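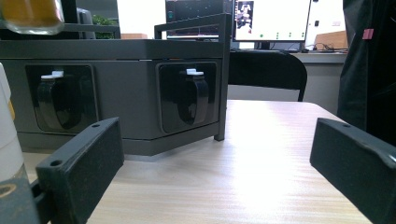 Postes d'appoint : le porte-gobelets gris passe en version 2

Le support de transport Gamo, destiné aux boissons et aux petits flacons, remplace l'ancien plateau plat dans les bureaux de Prurotell à compter du 9 juillet. Le corps est gris, imprimé en 3D, avec des ouvertures en façade et un cadre haut servant à la prise. Charge admise : 2000 g, récipients compris. Au-delà, répartir en deux trajets.

Les récipients cylindriques se posent un par un, à la verticale, couvercle en place. Saisir le corps par les côtés, jamais par le couvercle.
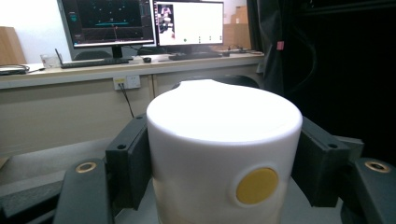
Photo : Prurotell / service Aménagement

La hauteur utile sous le cadre est fixée à 110 mm. Un contenant plus haut reste accepté s'il ne gêne pas la prise. Pour les boissons épaisses ou pulpeuses, contrôler la fermeture avant le chargement et placer les deux contenants les plus lourds face à face. Le support se pose sur une table plane, à distance du bord.

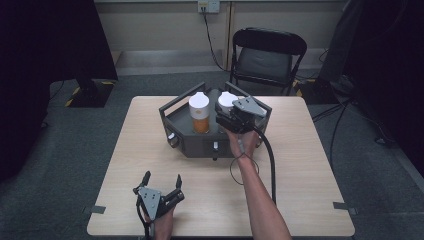
Peut-on charger un seul côté du support ?
Un chargement décentré est toléré à l'arrêt. Pour le transport, ramener le récipient au centre ou équilibrer avec un second de masse voisine.

Nettoyage : chiffon humide, eau tiède, pas de lave-vaisselle. Les sangles noires s'essuient sur place. Vérifier en même temps les petites pattes blanches au-dessus des boucles ; une patte déformée se remplace auprès de l'atelier Lorente, référence Rotorlow.
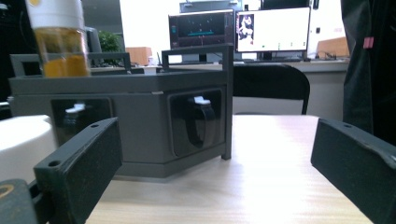

Tetsuya Ogura signale que les sangles prennent du jeu après quelques semaines d'usage et demande que leur tension soit ajoutée à la fiche de contrôle. Le point est retenu. La fiche révisée sera jointe aux prochaines livraisons ; les supports reçus en avril gardent la fiche d'origine jusqu'à leur premier contrôle.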